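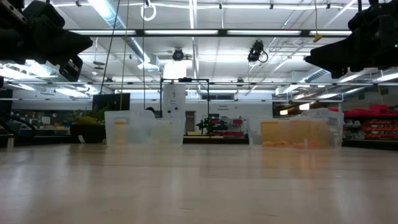
About Riltau

Riltau writes and maintains working rules for two-arm robot cells. We run our own cells, apply the rules to them, and revise the rules when they fail in use. Clients receive the same rule text our operators work from, with a change log and the test records behind each clause.

The company was started by Zofia Kołodziej and Nest Ellis, who had worked together at Skollholm on the safety side of packaging lines. Skollholm made good machines and shipped them with manuals that few operators opened. Riltau began as an attempt to write the part of the manual that gets used during a shift, and to keep it short enough to be checked line by line.

What we do

Our work falls under two headings.

Cell rules. A cell rule set covers one type of workspace: a table, a pair of arms, the containers that feed it and the people who load them. The current general set has 41 clauses. Each clause states one requirement, names the role that carries it out, and gives a way to check it. A clause that cannot be checked is rewritten or removed.

Cell reviews. We visit a site, compare the cell with the rule set, and issue findings. A review covers the layout, the rest positions, the loading procedure, the stop functions, the cable runs and the records. It doesn't replace the risk assessment the site is required to make under its own law, and we do not issue certificates of conformity. Where a published standard applies, our findings refer to it by clause and leave its interpretation to the site's competent person.

Rest position

The rest position is the clause we are asked about most. Before any item is placed on or removed from the table, both arms must be at rest: grippers clear of the tabletop, holding nothing, and outside the space above the containers that a person's hands will enter. At our own cell the grippers hang at the upper left and upper right with the two plastic bins standing at the far edge of the table, and the tabletop between is kept clear until the run is released.

Rest is a defined pose with a name in the controller. An arm that has merely stopped is not at rest. The operator confirms the pose on the display and by eye before reaching in, and the confirmation is logged. Where the two disagree, the operator treats the arm as live, presses the stop, and calls the cell lead.

An indicator light on a gripper is not accepted as proof of a safe state. Light meanings differ between makers and sometimes between firmware versions. The rule set requires each site to write down what its lights mean and to post that list at the cell, but no clause permits entry on the strength of a light alone.

Containers and contents

Containers must stand in their assigned positions at the edge of the work area. If a container is translucent, a person may use a look through the wall to decide whether it needs service. The look does not count as an inventory check. Frosted plastic softens outlines, and a container inside a bin can hide another behind it. The inventory check is made from above, with the arms at rest.

Film and bags are treated as a separate hazard class. Clear plastic that rises over the rim of a bin can be caught by a finger of the gripper and is hard for most vision systems to place in depth. The clause gives a site two options: fold the film below the rim before release, or record it as part of the test condition and run at reduced speed. In our own cell we use both, depending on the task. The record has to say which.

Small pieces at the bottom of a bin are left in place unless the task sheet says otherwise. Clearing them between runs changes the starting condition, and two runs with different starting conditions can't be compared.

Table surface

Marks on the tabletop are mapped. A scratch or a chip can affect edge detection, and a glossy surface returns reflections from ceiling lights and from colored items standing on it. We don't require a matte surface. We require that the surface be the same one for the whole of a test series, that new marks be added to the map when found, and that the ceiling lights be in the same state at the start and end of each run.

Tables are wiped before the first run of the day and after any spill. Polish and wax are not allowed.

Cables and suspended items

Cords, hooks and coiled cable hung from the ceiling are convenient and are a frequent finding in reviews. The rule is that nothing suspended may enter the swept volume of either arm, including the volume swept during a fault stop. The check is done with the arms driven slowly through their full programmed range while a second person watches the overhead lines. Spare cable is coiled and clamped. Any line with no known use is traced and labeled, or taken down.

Floor cables are covered by the site's own rules and we only note them.

Shared rooms

Few cells have a room of their own. Ours shares its space with other benches, parts racks and a second apparatus, and the clauses for shared rooms were written from that experience. They deal with three matters.

Sight lines. The operator must be able to see the approach to the cell from the operating position. Storage placed beside the table may not block that view.

Stock. Parts racks next to a cell must be reachable without leaning over the table. Where that cannot be arranged, the rack is treated as inside the cell and may be used only with the arms at rest.

Names. Bins and racks carry labels that can be read from where the person stands when using them. Color coding is allowed as a supplement. It is not allowed as the only means of identification, as some staff at any site will have limited color vision.

How a rule is made

A proposed clause starts as a written note from an operator, a reviewer or a client. Nest Ellis, who heads the rule desk, assigns it a number and a test. The test is run at our cell by a person who did not write the note. If the clause holds, it goes to trial at one client site, and the first of these trials is usually at Gulness, our longest-standing client. If it holds there, it goes into the general set at the next issue.

The general set is issued once a year, in July. Corrections of wording are made as they are found. Changes of substance wait for the issue unless there has been an injury or a near miss, in which case a notice goes to all sites the same day.

Withdrawn clauses are kept in the archive with the reason for withdrawal. There are 61 of them at present. The archive is open to clients, and new staff read it during their first month.

Records

Every run at our cell produces a record: task sheet number, rule set issue, names of operator and observer, starting condition, stops, and outcome. Runs that end in a fault are kept on the same terms as runs that finish. Clients may ask for the records behind any clause.

Our records identify staff by role in anything that leaves the company. Images of a client's cell remain with the client.

People

Zofia Kołodziej is responsible for reviews and for the training of reviewers. Her background is in machine guarding and stop circuits. Nest Ellis is responsible for the rule text, the archive and the yearly issue. Reviewers work in pairs on site, one reading the clause and one making the check, and they swap roles at midday.

All reviewers operate our own cell for part of each month. Office staff who never run the cell are still trained in the rest position and stop clauses before they are given access to the room.

Independence

Riltau does not sell robots, grippers, controllers or guarding, and takes no commission on them. The rule set names functions and never makes. The task format used in our records was developed with Bassi, a software firm, which has no say in the content of the clauses. Where a client has also paid for a trial, the findings of its next review are signed by a reviewer who took no part in that trial.

Working with us

A first review takes two days on site, followed by written findings. Sites are asked to send a floor plan, a list of the arms and grippers in use, and the current loading procedure in advance. A procedure that exists only as spoken practice should be written down as it is done now, with no attempt to improve it first.

Visits to our own cell can be arranged for clients and for teachers of technical courses. Visitors stand behind the marked line and are briefed before entry. Closed shoes are required, and lanyards must be removed.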